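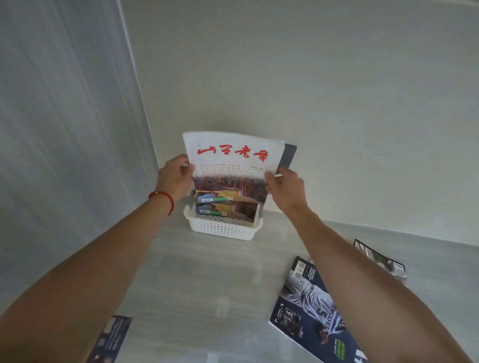
Print this page | E-mail this page

Nelidik Magazine Binder, A4 size

Reviewed by Sarmīte Mockus

I keep back issues of two monthlies, and for years they stood in a row on the bottom shelf and slowly bent. Cardboard file boxes hold them up for a while, then the fronts give way. The Nelidik binder works differently. Each issue slides under a thin steel rod that runs through the center fold and clips in at the top and bottom of the spine. There is no punching and no glue.

One binder is sold as holding 26 issues. That is true of thin ones. My thicker monthly filled it well before that, and I would plan on one binder per year for anything with a square spine. Glued issues are a problem in general – the rod has to go in between two pages near the middle, and it pulls at them when the binder is opened flat.

The cover is stiff and the corners have stayed sharp since January. The clips are the weak point. Two of mine were tight enough that I had to press them down with a spoon handle, and the rods come without any spares. The older Kolář binder I used before had a softer clip that was easier on the fingers, but it let issues drop out if you tipped it.

The label window on the spine is a good size and takes a plain strip of paper. The printed labels in the pack are too glossy to write on with a ballpoint.

I would buy it again for stapled magazines. For glued ones, I would stay with an open box – the Poltetti one is fine.

Rating: 4 out of 5

Last updated: 2025-03-27

Contact us | Copyright Cundberg Home Reviews | Back to top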